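Omalcombe Textile Collection Moves to Single Drop-Off Stream in November

Households in Omalcombe will no longer have to separate wearable clothing from worn-out fabric before dropping it off. From November, all 237 textile banks in the district will accept both in the same bag, and sorting will be done at the Gedudora depot on the east side of town.

The district has used a two-bag system until now. Clear bags were for clothing fit to be worn again, and gray bags were for rags, single socks, torn bedding and offcuts. A review carried out in the spring found that the contents of the two bags differed very little. Of 3254 bags opened during the review, more than half of the gray ones held at least one item in good condition, and many of the clear ones held items with stains, broken zippers or missing buttons.

The operator, Skekura, says the clear and gray bags will be withdrawn as stocks run out. Any closed bag of up to 3 feet in length can be used after the change. Loose items will still be refused at the banks, as they tend to catch in the hatch and are exposed to rain when the door does not close.

Sorting at the depot takes place in two stages. In the first, items are separated by type: outerwear, light clothing, household linen, shoes and mixed fabric. In the second, each type is graded for condition and fiber content. Large flat pieces such as sheets, curtains and tablecloths are opened out before grading, since folds can hide tears, scorch marks and fading.

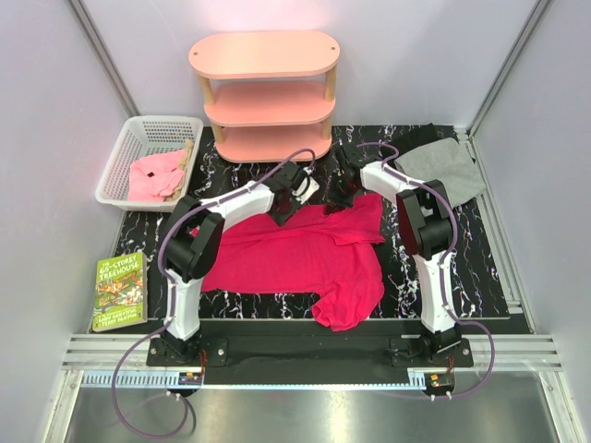 Red cloth on a black marbled work surface, with a crease running across the upper part.

Grade A items go to resale shops in Omalcombe and two neighboring districts. Grade B items are baled and sold by weight. Grade C covers fabric that cannot be worn or used again in its present form. Cotton in this grade is cut into wiping cloths, and wool and acrylic are pulled back to fiber for use in insulation and mattress filling. Blended fabrics with a high share of elastane remain difficult to place, and most are still sent for energy recovery.

Wet textiles are the main cause of loss. A damp item can spread mildew through a closed bag within days, and the full bag is then rejected. Residents are asked to dry everything fully before bagging, including items intended for rags. Shoes should be tied together in pairs. Pillows, duvets, carpet and foam-backed curtains are not accepted at any of the banks and should be taken to the Pillai Road recycling center, where there is a separate container next to the scrap metal bay.

Collection frequency will also change. Banks at supermarkets and at Pillai Road will be emptied 3 times a week, up from 2. Banks on residential streets stay on a weekly round. Fill-level sensors are being fitted to the busiest sites, and a full bank will be shown in red on the district's online map. Bags left on the ground beside a bank will continue to be treated as litter.

New labels listing accepted items will be placed on the banks before the change takes effect. The labels use symbols and short text, and replace the current color-coded panels. Residents who still have clear or gray bags at home may use them for any accepted textile.

The depot will be closed to deliveries for 2 days while the sorting line is rearranged. Street banks will stay open during that time. Opening hours at Pillai Road are unchanged, with last entry at 4:30 p.m.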